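4. Radio Sessions and the Reissue Audience

4.1 Background to the Festgate Recordings

The previous section dealt with the contracts under which small labels bought the rights to out-of-print dance and synthesizer records. This section turns to the radio interview, and to the part it played in bringing such records to listeners who had not been alive when they were pressed. The main source is the Festgate archive, which holds 98 recorded interviews with musicians whose work was reissued after a gap of at least ten years. Each recording was made for broadcast, and most were later offered as a download by the station or by the label.
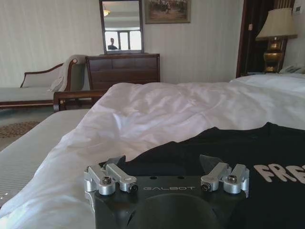 Photo: Gayan Jayasinghe. Reproduced with permission.

The archive is uneven. Early interviews tend to be short and were placed between songs, with the host reading from a press sheet. Later ones are longer and more relaxed, and the musician is often asked to choose the records played. In several cases the interview was the first the artist had ever given. Labels made a good deal of this in their publicity, and the phrase "first interview" appears in the notes of many releases in the sample, although in a few instances an older newspaper interview was later found.

We coded each interview for length, the number of songs played in full, and the share of speaking time given to the musician. Recordings with missing segments were kept in the sample but left out of the measures of length. Two readers coded every transcript separately, and differences were settled by a return to the audio.

4.2 Listener Survey

A written survey was sent to buyers on the mailing lists of two reissue labels, Delard and Meireles. It was open from 26th June until November and drew 586 complete replies. Respondents were asked how they had first heard of the artist whose record they bought, whether they had listened to an interview before buying, and what they remembered of it.

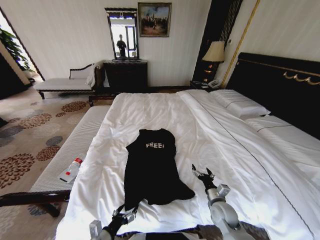
Figure 2. Bed with white duvet and black sleeveless garment lettered "FREE!"; two robotic arms at the near side.

Of those who replied, 184 said that they had heard a radio interview before buying. This group was more likely to have bought a full album, and less likely to have bought a single or a compilation. They were also more likely to name a particular story told by the musician, such as how a keyboard was bought or why a band broke up. Respondents who had come to the music through a compilation more often named the label itself, and some could not recall the artist's name without help.

These results should be read with care. Members of a mailing list are already committed buyers, and people who enjoy interviews may simply be people who buy more albums. The survey did not ask about income or about the size of a respondent's collection. Either of these could account for part of the difference between the groups.

4.3 The Host as Guide

The transcripts show that the host's manner had a strong effect on what was said. Where the host opened with a question about lost fame, the musician often gave a brief answer and moved to another subject. Questions about equipment, rehearsal and touring brought much longer replies.
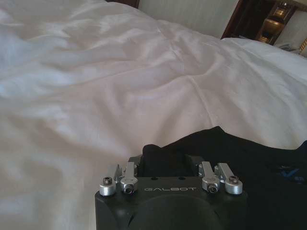

A useful comparison is found in the recordings made for Batmont, a weekly program of older soul and electronic music. The program used the same opening question for all guests, asking which song they would play first to a person who had never heard them. Almost all of the guests chose a song that had not been a single. Several went on to explain how it was recorded, and these passages were among those most often quoted in later sleeve notes.

Other programs relied more heavily on the story of rediscovery, in which a collector or label owner finds a record in a shop and then searches for the person who made it. In such interviews the label owner was sometimes present and spoke for a large share of the time. Musicians interviewed alone spoke more about their own later work, including church music, teaching and unreleased tapes.
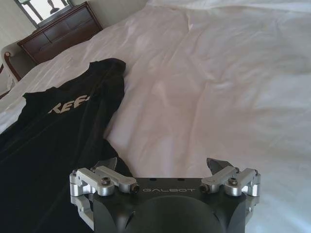 The difference matters for the study of reissues because the interview is often the only long statement by the artist that a new audience will hear. Sleeve notes are usually written by the label, and reviews tend to draw on them. When the label's account also shapes the broadcast, the same few facts are passed along through each stage of publicity. Section 5 follows this process in printed reviews, using the coding scheme set out above.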